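Hilto Arm and Hand, Shared Workshop Build
Set-up guide, section 5: Fitting the sleeve, routing cables and first reach
Revised 02/01/2020 by Hannelore Imhof

This section assumes that the arm is bolted to the body, the hand is on its wrist flange and the Steinbach supply has passed the bench checks in section 4. If any of those is unfinished, go back and finish it. The sleeve hides most of the fasteners, and removing it a second time takes longer than fitting it.

5.1 Before you start

Set the emergency stop where the operator can reach it without leaning over the arm. Switch the supply off at the wall, not only at the controller. The drive board holds a charge after the lamp goes out.

CAUTION: Do not turn the wrist by hand with the drives enabled. The gearbox will resist, and the first thing to give is the output spline.

5.2 Routing the hand cable

1. Feed the hand cable through the wrist clamp from the forearm side.
2. Leave a service loop of 300 mm between the clamp and the first tie. Less than this and the connector takes the strain at full wrist roll.
3. Tighten the clamp until the cable no longer slides, then back it off a quarter turn.
4. Roll the wrist slowly to both ends of its travel, drives off. The loop should open and close freely.
5. Plug in the connector and fit the retaining clip.

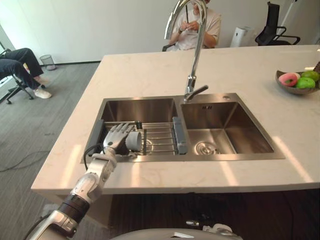 6. Run the trunk cable along the floor to the controller by the shortest route that does not cross a walkway. Tape it down on hard floors.

NOTE: The loop will hang lower when the arm is stretched out. Check it again at full reach, and keep it clear of handles and anything else with a lip. If it catches, add a second tie near the elbow and leave the loop length alone.

5.3 Fitting the sleeve

The sleeve supplied by Tranley is cut long on purpose. It should gather in folds at rest and open out when the joint bends. A sleeve pulled smooth will split at the seam.

1. Park the arm with the elbow slightly bent and switch off.
2. Close the fingers loosely and wrap them in a clean cloth.
3. Draw the sleeve over the hand, narrow end last. Do not pull on the seam.
4. Fasten the upper band first.
5. Push the slack down towards the wrist until the folds are even, then fasten the lower band. The band goes behind the knuckle line -- if it sits over the finger joints, the linkages will pinch it.
6. Remove the cloth and open each finger fully by hand.

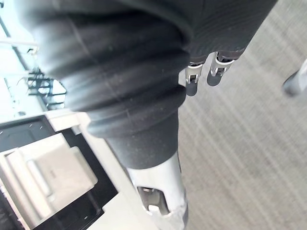 7. Wipe the sleeve with a barely damp cloth. The material collects lint, more so in carpeted rooms, and lint works its way into the finger linkages. A soft brush will clear it. Do not use compressed air, which drives it further in.

The band screws are M3. Replacement bands are order code 971.

5.4 Zeroing the fingers

1. Enable the drives at the lowest current setting.
2. Open the Ulness panel on the controller and select Hand, then Zero.
3. Keep clear until all the joints have stopped. The routine drives each finger to its open stop and then the thumb.
4. Save the offsets before closing the panel. They are lost otherwise.

If a finger stops short, switch off and look for sleeve material trapped at the root. Repeat from step 1. Do not raise the current to get past it.

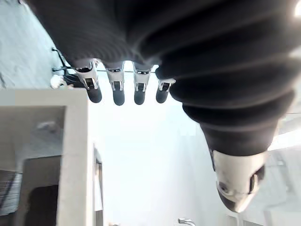 Wrist camera exposure is set after zeroing and with the hand in its working pose. Leave it on automatic for the first run and read the brightness value in the panel. Strong light behind the hand will push it over 2000, and at that level the shelves and fittings beyond the fingers lose their detail. The black fingertips still stand out well against a washed-out background, so they are a poor guide to whether the exposure is right. Judge it on the object you intend to pick up. If the object is pale, lower the exposure by hand until its edge is distinct, or turn the arm so that the light comes from the side.

5.5 First reach

1. Put a light, unbreakable cup within easy reach.
2. Set the speed limit to 5 per cent.
3. Move the hand above the cup and lower it in short steps. Stop at each step and check the cable loop.
4. Close the fingers until they touch, and stop. Do not lift yet.
5. Open, withdraw and park.

Log the run in the workshop book with the offsets from 5.4. Lifting is covered in section 6.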